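Comparing Two Hands in a Simulated Kitchen Before You Buy Either One
Posted 13 Apr 2021

I spent most of January going back and forth on which hand to put on our two-arm setup, and I got so tired of reading spec sheets that I finally did what I should have done in the first place: I built a kitchen counter in the simulator and tried them both in there. It cost me nothing except some sleep, and I learned more in a few evenings than I had from all the sales calls put together.

What follows is how I set it up, step by step, with the mistakes left in. I use Stimer as my simulator, but most of this carries over to whatever you have.

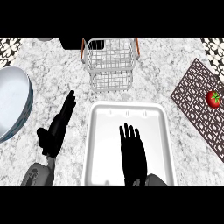
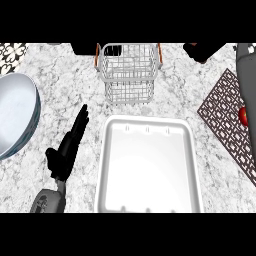

Both views have the marble counter with the dish basket at the back and the white tray in front of it.

What you need

A simulator that can render from a robot-mounted camera and log joint positions. Models of the hands you want to compare (ask the maker, they nearly always have them even if they're not on the website). A desktop with a decent graphics card. And a notebook! I know, I know, but when you have been staring at a marble counter for three hours you will not remember which run had the friction turned up.

My two candidates were the Clengate, a five-finger hand with way more joints than I knew what to do with, and the Zinari, a simpler one that mostly opens and closes. The Zinari is a lot cheaper. I went in wanting it to win.

Step 1: Build one counter and leave it alone

Pick your objects before you touch the hands. I wanted things that are annoying in different ways, so I went with a wire basket that has handles, a shallow tray with a raised rim, white dishware, a lattice mat and a tomato. The basket is all thin wires and fingers love to get stuck in it. The tray is flat and wide and there's hardly anything to grab. The mat is the worst of the bunch because it lies flat and is full of holes, so the collision shape matters a lot (more on that in Step 3). The tomato is just there to get squashed.

Save that layout as its own file. Do not nudge the tray "just a little" for the second hand because it looks like an awkward reach. I did that on my first try and had to throw out the whole batch.

Step 2: Match the mounts

This one got me. The two hands have different lengths, so if you bolt each one to the wrist with its default offset, one of them starts closer to the counter. The shorter hand looks clumsy and slow when really it just has farther to go.

Find the point between the fingertips where an object would be held, and line up that point for both hands at the start pose. In Stimer it's under the tool settings. Other programs call it the tool center or the grasp frame. Then run an empty move to a spot over the tray with each hand and check that both stop at the same height.

Step 3: Fix the collision shapes

Out of the box, most simulators wrap each object in a simplified shell. That's fine for a tomato. For the wire basket it was a disaster, because the shell filled in all the gaps and the fingers treated the whole thing as a solid block. The first evening I was so impressed by how neatly the Clengate stopped at the rim. It was stopping at an invisible wall.

Turn on the collision view and look at every object. For the basket and the mat I split the shape into lots of small pieces so there were real openings. It slows the simulation down, and yes, it's tedious, but skip it and your results for those two objects mean nothing.

Step 4: Check what the camera can see

Grippers get compared on strength and reach and hardly ever on how much of the view they block, and I think that's a mistake if you're going to drive the thing by eye or train anything on the footage. A big dark hand over a white tray hides a lot of tray.

Park each hand over the tray, grab a still, then do the same off to the side on bare marble. Flip between the stills. Things I look for:

- Can I still find the fingertips against whatever is behind them?
- Does the forearm cover something I was about to reach for?
- When one arm is pulled out of the way, does it end up blocking the objects at the side?

If the hand model loads as flat black with no shading, as mine like to do, add a light above the counter or swap the material for a mid gray while you test. It makes judging finger position so much easier.

Step 5: Run the same script for both

I gave each hand 30 tries per object, starting from the same pose, with tiny random shifts in where the object sat. Use the same random seed for both hands so they face exactly the same shifts. A try counts as good if the object is lifted and held until the timer ends. Anything dropped, crushed or flung off the counter is a fail (you will get some flinging, enjoy it).

Cap each try at 3000 simulation steps. Without a cap, a stuck finger will happily stay in a basket all night. Mine did, and the log stopped at step 2742 of a single attempt when the disk filled up because I was saving every camera picture at full size. Save small ones. Learn from me.

Step 6: Try it by hand too

Scripts are fair but they don't tell you how a hand feels to drive. I hooked up the Demirtaş controller, which is a pair of handheld grips with a trigger and a thumb stick, and spent an evening with each hand just trying to move stuff from one side of the counter to the other.

Big difference here. The Zinari maps to a trigger perfectly, squeeze to close, let go to open, done. The Clengate has all those joints and one trigger, so somebody has to decide what the other fingers do. I set up three presets (flat hand, pinch, full wrap) and switched between them with the stick. It took me ages to stop hitting the wrong one, and I lost a tomato or two to the full wrap.

How mine came out

On the tomato, the Zinari got 24 out of its 30 and the Clengate did better, though not by enough to make me want to pay for it. On the basket handles they were close. The tray is where they split: the Clengate could slide flat fingers under the rim and lift with the other arm helping, and the Zinari mostly pushed the tray around the counter. The mat beat both of them and I've stopped being upset about it.

For camera view I liked the Zinari more. It's narrower through the palm, and I could see past it to the object most of the time. For driving by hand I liked it a lot more.

So I ordered one Zinari for the left side and I'm still arguing with myself about the right. A mixed pair is tempting, with the fancy hand for trays and flat things and the simple one for everything else, but then I'd need two sets of presets on the controller and I can barely handle one.

If something goes wrong

Object shakes in the fingers: lower the time step first, then look at friction.

Hand passes through the counter: the fingertip pieces probably have no collision shape at all. Check the model file.

Good results on one hand and zero on the other: go back to Step 2 and check your offsets again. It was that for me, twice.

My layout file and the scripts are on the downloads page. The mat shape is in there too, already split up, so at least you can skip that evening.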